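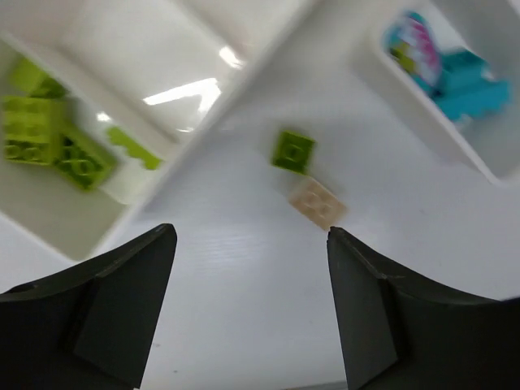 Green and cream bricks on the table, next to the sorting tray.

Opinion > Home > Storage

Stop sorting bricks by shape
By Tirta Yusof, April

We own 700 bricks, give or take what's under the couch. For a year I sorted them by shape, in a Sollow cabinet with 44 drawers. It looked wonderful and the kids hated it. Every build finished with me alone on the floor, squinting at stud counts.
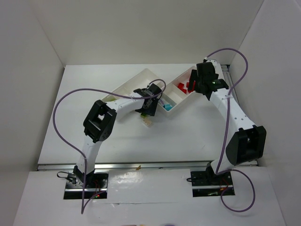
Colour is the better system, and I'll defend it to anyone. A four-year-old can do it without being taught. All it takes is a tray with a divider and a bit of agreement, like red blocks in the right-hand compartment and the other side left for whatever comes next. Purists say you can't find a part that way. You can -- it just takes a minute of digging, and digging is half the fun.

The cabinet cost me 200 dollars.

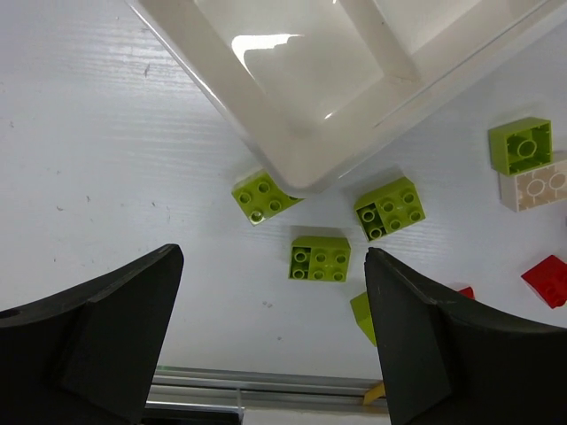
I sold it to a neighbour and bought two plain plastic bins. Pack-up now takes as long as the kettle does, and my favourite mug gets used while the tea's still hot.

Last updated: 7:00 pm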